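## Fitting the Clotix fingers

So you've got your Clotix finger kit out of the bag, and you're wondering where to begin (I did too, back in June!). Start with the arm powered down, then seat the left finger and snug its screws by hand before you reach for a driver.
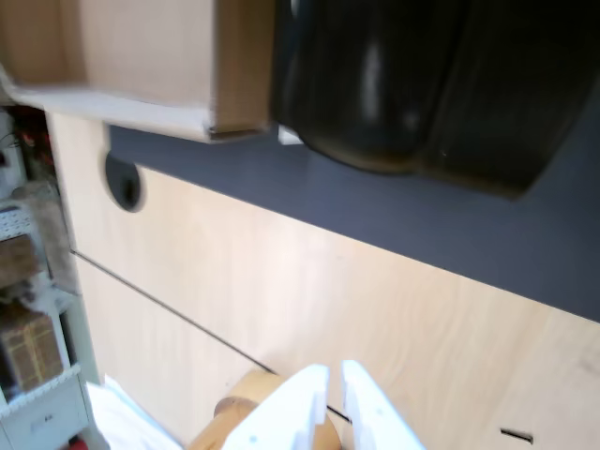
Next comes the right finger, same way. Run the open and close cycle 42 times at low speed, which takes almost no time with a coffee nearby, and then go over every screw again.

Questions? Write to Marama McPhee at Clotix.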